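Roux keeps separating, what am I doing wrong

okafor_6
Third pot of gumbo, third time theres a slick of oil on top. Equal parts oil and flour, stirred till it's dark, then stock. Help, cooking for family tonight.

Hila
Stock hot or cold?

okafor_6
hot. straight off the boil

Hila
There's your problem. Cool stock, a ladle at a time.

Obaidul Sivakumar
Disagree. Hot stock every time here, never splits. More likely the flour got burnt. Too dark and it quits thickening.

okafor_6

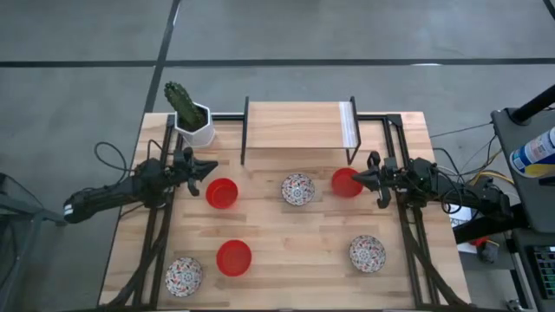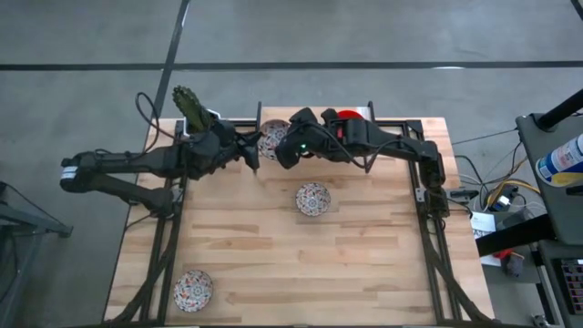
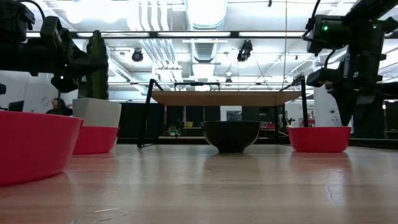

Color was like an old penny, so no, not burnt I think. No black specks. Could try both ways side by side, half the roux in the black bowl in the middle of that last one, cool stock in that, hot in the pot. Or is that dumb

Anwara Chowdhury
Not dumb. Whisk while you pour though. And some oil on top is normal!! Skim it. My aunt in Firnton always did.

Obaidul Sivakumar
Skimming yes. Cool stock still makes no diference.

Hila
Did for me. Agree to disagree

okafor_6
ok whisking, cool stock first. Okra in before or after the stock?

Anwara Chowdhury
After. Fry it seperately first or it goes slimy.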